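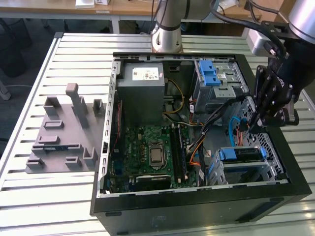
Denise Oakley wrote to me that old office towers belong in the scrap bin, and she'd drop all 34 of hers at Bramwell tomorrow. Please don't, Denise! Open one up first. These things were built to come apart, and I love them for it.

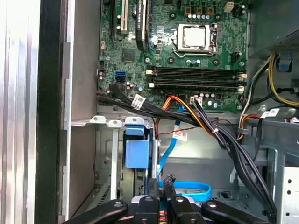

Is an old workstation still worth the desk space? For writing, spreadsheets and a bit of photo work, it's plenty.

And look how the drives are held: blue plastic you can find in a dim closet at 3 in the morning.
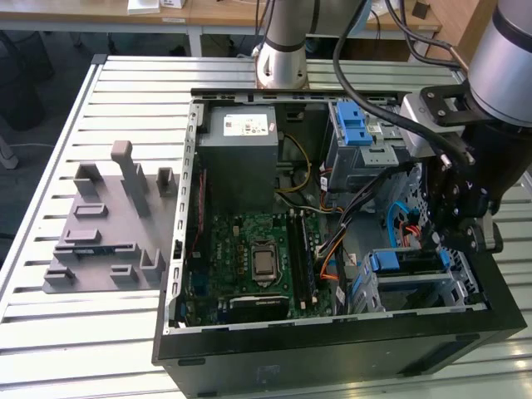 Side panel off, drive bays within reach.

My slim Hukano is glued shut, and a new battery was quoted at $441. A used tower costs me $71 and an evening I'd happily spend anyway,
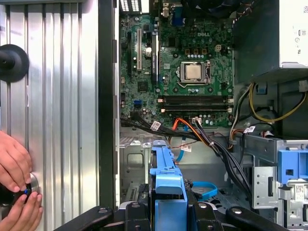
with the radio on and a mug of coffee well away from the motherboard. Keep one, Denise. Keep two!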